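# Chapter 6: Setting Up and Looking After a Two-Handed Parcel Cell

Rough order for this chapter: hands first, then sleeves and film, then the scan pad, then handoff to the crate. Conveyor timing waits for Chapter 7. If you skipped Chapter 5 (homing), go back. Really. A hand that was homed wrong will pass half the checks in here and fail the other half in ways that make no sense.

The running case is a cell set up by Ayuba Bawa, who trained at the Draven depot and wrote most of the check sheets we borrow. Two arms, a pad, a crate, a belt. Soft plastic mailers only. No boxes. Soft mailers are harder than boxes, so good for teaching.

## 6.1 Before power

Walk round the cell with the power off. Look for:

- cables in reach of a wrist at full swing
- fingers resting against anything at all
- the pad stand, is it square to the table
- labels readable from where the operator stands. The yellow one says to place items face up, and the one beside it is about the waybill. Read it, then do it

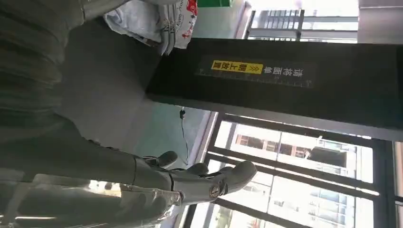 ## 6.2 Fingers and joints

Joints first. Open the hand slow, close it slow, each finger by itself and then all together. Watch the gaps between segments. A gap that closes unevenly usually means grit, sometimes a bent pin. Brush out the grit. Don't blow it out, compressed air just drives it deeper.

Fingertips next. Wipe with a damp cloth, let dry, wipe again. A greasy tip will slide on a mailer and the fault log will blame the grip force, so people turn the force up, and then you have torn mailers *and* greasy tips. Fix the tip first.

Check interval in the Bawa sheet is 400 picks. Leemans teaches 300 for new hands. Use the shorter one untill you know your hand.

## 6.3 Film and sleeves

Clear film over the hand, snug at the wrist, loose enough over the palm for the fingers to travel. Two rules. Nothing pinched in a joint line. No loose tail that a finger can catch on the way closed.
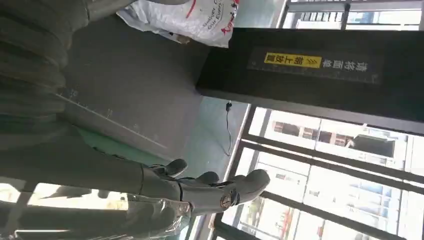

Creases are fine. Tears are not. A torn edge works its way into the wrist joint, and then you are in there with tweezers on a Wednesday night. Replace the whole wrap, don't patch it with tape. Tape leaves glue on the casing and the next wrap sticks to it.

Fabric sleeves: same idea, but check the folds. They bunch. Run the elbow through its full range and see that the folds open out again. If they stay bunched, the arm is pulling against it's own sleeve and the joint will run warm.

## 6.4 Squaring the pad

The pad has grid lines and tick marks along its edges. Use them. Put a test mailer down by hand, note where its corners fall, lift it, let the cell place the same mailer, compare. Off by a little in the same direction every time = pad has moved. Off in random directions = hands, go back to 6.2.

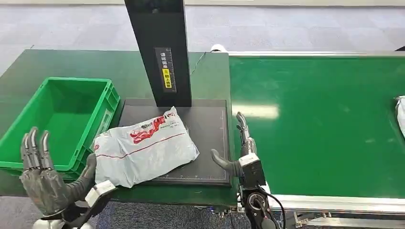

**Fig. 6.3** Mailer on the scan pad between the two hands; green crate at left, belt at right.

Crumpled mailers will hang over an edge. OK for practice, not OK for a placement test. Flatten the test mailer before you measure anything or your numbers mean nothing. Millberg students lost an entire afternoon to this, the pad was fine.

## 6.5 Handoff to the crate

Crate position matters more than people expect. Mark the table with tape at the corners so it goes back to the same spot after every emptying. Rim height goes in the setup file, and if you swap crates you measure again, even if the new one looks the same.

Bags catch on rims. Set the approach high, come down slow over the opening, release late.
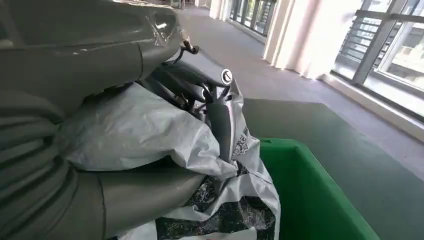 Late release costs time, almost nothing per pick but it adds up over a shift. The Henisville notes argue for releasing early and letting the bag drop. Try both in Exercise 6.4 and write down what your cell does, with the crate on its tape marks both times.

Terms to know before 6.6: *homing, wrap, sleeve bunching, placement offset, late release*. Bring your check sheet from 6.2, filled in, you need it for the first exercise.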